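Home | News | Housewares | Trade | Contact

Forkham resets its small tableware range for July

Forkham will reduce its small tableware list from 201 lines to 90 next month. The change covers bowls, shallow dishes, cups and lidless jars sold for use on desks and side tables, a category the company has run separately from its kitchen range for 2 years.

Under the new list, bowls will be sold singly. Dishes will be sold by outside width, measured rim to rim, and cups by volume to the brim. Labels now carry the base width as well, so that buyers can check fit on a narrow shelf or beside a monitor.

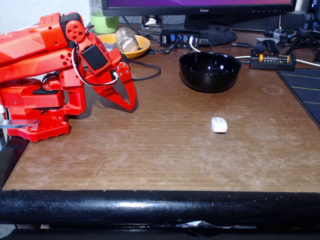 Tainá Rocha | Housewares desk | June 21, 2025

A glossy black bowl and a shallow yellow-orange dish show the two basic forms, one round and one low. The dish is wide enough to take a clear glass jar lying on its side. A green cup with a paler green band stands to the left of the dish.

Gloss finishes stay on the list in black only. Matte black has been dropped, along with all square dishes. Colored cups remain, but banded and plain versions will no longer share a stock number.

Grindetti, which handles storage for the range, holds 2,864 pieces of discontinued stock. These will go to the Weerakoon outlet in mixed cartons and will not be restocked. Orders placed under old stock numbers before the end of June will be filled as written.

Stores that need replacement shelf labels should request them through the Tornesura ordering system. The new price list is to be sent with the first July delivery.

Last updated: 4:10 p.m.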